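Ticket 502 – right gripper stops before the basket rim
Opened by: Noemi Negri, April 28, 2023
Place: Dastholm shared workshop
Status: open

The two arms on our table must sort slotted baskets. Since the last change of fingers, the right gripper stops 5 mm too high and closes on air. 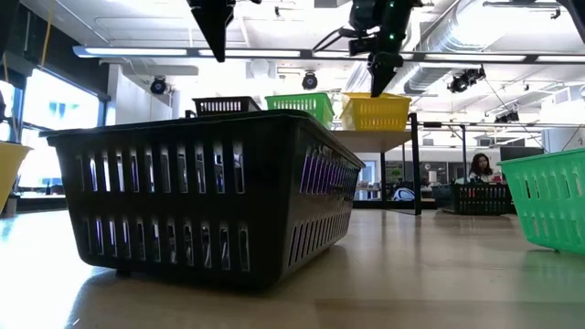
Did the zero position move when the fingers were changed?
The saved value is still 162, the same as before the change, so I looked for the fault in the finger length.

I measured both new fingers against the old Stakix pair. The new ones are shorter, and the settings file still has the old length.
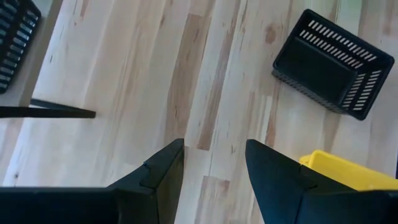 I wrote the new length in the file and started the controller again. The height is now correct, but the closing is slow on the right side.

Next I checked the cable at the wrist – one plug was not pushed in fully.

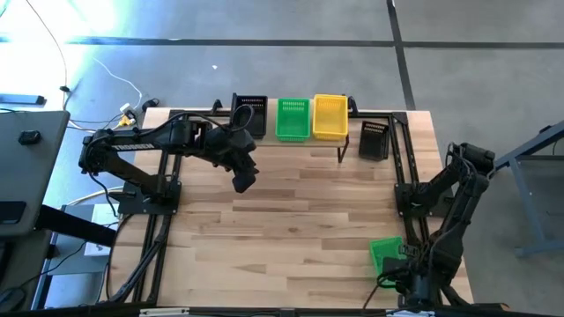 After this I ran the pick program five times at low speed. Four picks were good, one slipped at the corner. 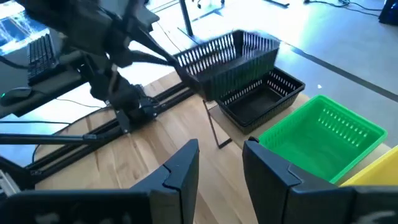 Wrist view, one black basket lifted above another.

Still to do: order softer pads from Marnberg and repeat the test in May. Please do not change the settings file before then.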